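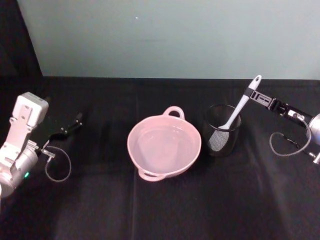
How to get the smell out of silicone kitchen stuff

Posted by Moataz Tahiri in Kitchen Fixes
63 comments

Quick one, written between two trays of rolls. You pull the spatula out of a clean drawer, stir vanilla frosting with it, frosting tastes like onion. Or soap. Soap is the more common one and people always blame the onion.

Silicone holds on to oil and scent. Regular washing gets the surface, the rest stays put. Below is what I do. Takes an evening, mostly waiting.

What you need

Big pot, one you don't love
Baking soda
White vinegar, the cheap jug
Unscented dish soap
A wire rack or a towel
Old toothbrush

First, the sniff test

Run the thing under hot tap water, shake it off, smell it right away. Warm silicone tells you a lot more than cold. Perfume or lemon smell = detergent. Garlic, curry, fish = food oil. Sort of a crayon smell = old grease gone rancid. Greasy ones need the soap step done twice, so sort your pile now.

Check for a head that pulls off the handle. Pull it off. Gunk lives in there. If it's glued, leave it, don't pry.

Step 1. Strip the grease

Unscented soap, straight on the dry silicone, no water yet. Rub it in with your fingers, both sides, up into the neck. Leave it while you fill the pot. Then toothbrush, hot water, rinse. Should squeak. No squeak, go again.

Skip steel wool. Scratches hold more oil and you'll be back here in a month.

Step 2. Simmer

Pot of water, 125 grams of baking soda. Stir it in before the water gets hot or it foams up all over your stove. Bring to a low simmer, drop in anything that is ALL silicone. 18 minutes. Turn them over halfway if they float.

Wood handles stay out of the pot. Hold the head in the water if you've got the patience, or do a soda paste and leave it on overnight in a bag. Plastic handles, check the package. I killed a nice one from Drallik this way, handle went banana shaped.

Rinse hot. Don't let the soda water dry on them, you get a white film.

Step 3. Vinegar

Half vinegar half cold water, tall jar, heads down. Two hours. Rinse well. Do NOT mix the soda pot and the vinegar together to save time, they cancel each other out and all you have is fizz.

Step 4. Bake, maybe

Only for bare silicone, mats and molds mostly, and only if the maker says oven safe. 250 F, on a rack, windows open. Start with half an hour and sniff. Let them cool in the oven with the door open. It will smell while it's going, thats the smell leaving.

Step 5. Air

Stand them up somewhere with moving air. Not back in the drawer! A drawer with a bar of soap or a garlic bulb in it undoes the whole evening.

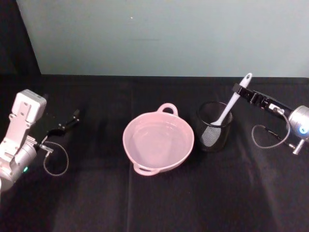
Quispe, 23 January 2024

Update, lots of questions so here goes.

Dishwasher pods. Yes they are usually the problem. I was on Ziltix for years, swapped to a plain unscented powder and the soapy taste stopped coming back. Run the machine empty once after you switch. Hot cycle, cup of vinegar in the top rack.

Dish soap. I use Flondel, the clear one. Any soap with no scent is fine, don't go hunting for it.

White cloudy patches. Minerals from your water. The vinegar step handles it. If a patch is rough when you drag a nail across it, and vinegar does nothing, the surface is wearing out. Toss it.

Yellow or orange stains. Different problem from smell. Tomato and turmeric. Lay it in a sunny window for a few days, flip it once. Won't come all the way out. Doesn't hurt anything.

Lemon juice instead of vinegar? Works, costs more, leaves pulp in the jar.

Coffee grounds in the drawer? Lucía Bustamante swears by a saucer of them, changes it every couple weeks. I tried it and the drawer smelled like coffee. Up to you.

Bleach. No. 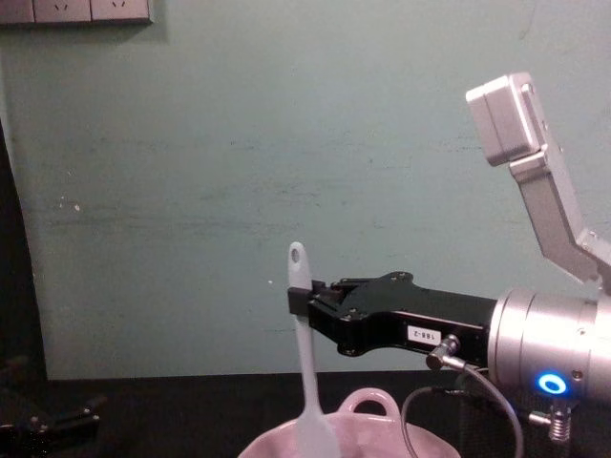
Pale silicone spatula, pink bowl.

Keeping it from coming back

Wash right after oily food, don't leave them soaking in the sink with the curry pan. One spatula for savory, a different color for sweet, and tell the rest of the house which is which. I put a strip of tape on the handle untill everybody got it.

Whatever gets used for garlic butter is the garlic butter spatula now. Accept it.

Bowls: a ceramic or glass bowl won't hold smell the way a silicone or plastic one does, so marinate in those. Collapsible silicone bowls are the worst, the folds trap grease. Open it all the way, soap every ring, brush, rinse, and leave it open to dry.

Baby spoons and pacifiers, don't use this method, follow the package.

Next up is cutting boards. Rolls are done, gotta go.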